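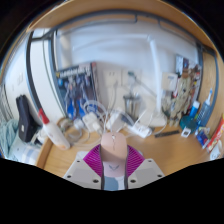 Jernari confirms new daytime talk show for March

Senga Semple and Donnie Aitken to present weekday programme live from Clevimham

Jernari has confirmed that its new daytime talk show, Ruvia, will begin in March. The programme will go out live each weekday at 11am and will be presented by Senga Semple and Donnie Aitken, who last worked together on the breakfast programme Cusi.

Each edition of Ruvia will run for 55 minutes and will combine celebrity interviews, a panel discussion of the morning's news and a daily viewer phone-in. The series will be made at Jernari's studio in Clevimham before an audience of up to 400. An opening run of 60 editions has been ordered.

Senga Semple presented Cusi for six years and left the programme last spring. She has since appeared in two drama series for the channel and will continue to host its annual music awards.

Senga Semple said: "I have missed live television a great deal. Donnie and I disagree about most things and always have done, and we have been told we may carry on. I look forward to meeting our guests and to hearing from viewers at home."

Donnie Aitken said: "Daytime viewers know their own minds and are quick to tell you when you have got something wrong. I am very pleased to be back with them, and with Senga."

The presenters will be joined by a rotating panel. Comedian Tiago Garcia and former soap actress Kirsty Tennant are the first two panellists to be announced. Tiago Garcia will also present a weekly item on television past and present, while Kirsty Tennant will lead the Thursday phone-in on family matters. Further names will be released before the first programme.

Gregor Carnegie, Head of Daytime at Jernari, said: "The panel has been chosen for its range of opinion and we expect lively exchanges. Guests will be told in advance which subjects are to be raised, and a member of the production team will remain with them before and after the broadcast. These arrangements were agreed with the presenters at an early stage and will apply to every edition."

Viewers who wish to comment on the programme may do so by telephone or through the Jernari website. Complaints will be answered in writing by the channel's viewer relations office, and a selection of comments will be read on air in the final edition of each week.

The current 11am repeats of Cusi will move to 2pm when Ruvia begins. The lunchtime news is not affected.

Audience tickets are free of charge and will be issued by ballot. Applicants must be aged 18 or over and should apply through the Jernari website, where details of travel to the Clevimham studio and of access for disabled visitors can also be found.

Notes to editors

Cusi ran for 137 editions in its most recent series, with Donnie Aitken as sole presenter.

Interview requests for the presenters and panellists should be sent to the Jernari press office.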